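Visits > Food preparation > Bench layouts

Open day at Dridstead: the burger assembly bench

The Udport open day in Dridstead had three rooms on the program. I spent most of my time in the second, where a burger station was set out on a plain white table over dark gray carpet. Güven Bilgin, who is responsible for the bench layouts, kept the talk short and let people stand at the table as long as they liked.

The layout is simple. A tray lies lengthwise in the center, with the loose greens at its far end and the stacked ingredients held on both sides. Everything is within a short reach of the middle, where the burger is built.

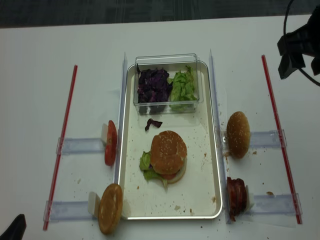

Page last changed: 2021-02-15

The greens share one clear container with a divider, purple cabbage on the left and lettuce on the right. Everything that can be stood on edge is kept outside the tray, in clear acrylic holders. Tomato slices and a bottom bun go on the left, a top bun and the round meat slices on the right, several of them against small white blocks.

Standing the slices on edge saves table length. It also leaves both faces of a bun half exposed, and I asked whether they dry out. Bilgin said the bench is stocked for short runs of no more than 16 burgers, and that a bun left over from a run is thrown away. The September version of the bench stored everything flat in shallow pans and took up a second table.

Crumbs are the obvious weak point. Sesame-seed buns shed at every contact, and by the time I got to the table there were crumbs on the tray and beside the holders. A raised rim keeps in what falls on the tray. The holders have nothing equivalent, so the tabletop collects the rest.

Paper under the burger is the other variable. A round white sheet gives the bottom bun a separate surface and can be lifted out with whatever has fallen on it. 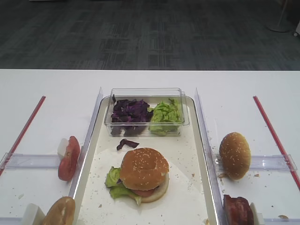

Assembled burger on its paper round, with the cabbage and lettuce container behind.

The lettuce sticks out farther than the other fillings, mostly to the left. Torn leaf is hard to keep inside the diameter of a bun. I would chop it smaller, although Bilgin prefers the larger pieces for texture.

The holders deserve a closer look. Each clear bar runs out sideways to a red rail and clips over it at a boxy end. At the other end is an off-white bracket with a small shiny metal piece set in the opening. I did not ask what the metal piece does. Bilgin described the spacing as adjustable – a thick bun and a thin slice need different gaps – and said that the present positions were settled after 200 trial builds. 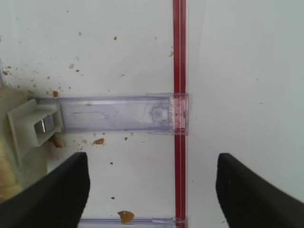

Clear bar and red rail, with crumbs on the surface to the left.

Cleaning was the subject of most questions from visitors. The parts are wiped down after each run and washed separately at the end of the day. My own view is that the clips will need the most attention, as fine crumbs work into any joint of this type. A strip of removable liner beneath each row of holders would shorten the job.

The third room covered dry storage and had little that was new. Allow an hour for the visit, more if you want time at the bench.

Comments

Illia Polishchuk: Useful notes. We keep bun halves on edge too, but under a cover. Was there one at Dridstead?

Ostapchuk: I was in the later group. No cover then either. The divided container is a good idea, though ours always ends up with cabbage in the lettuce.

Saken: Agree on the liner. Baking parchment cut into strips works and costs very little.

Related visits

Dry storage at Udport: shelving and labels
A morning in a sandwich kitchen
Cutting boards compared: 62 boards after a year of use
Salad containers with and without dividers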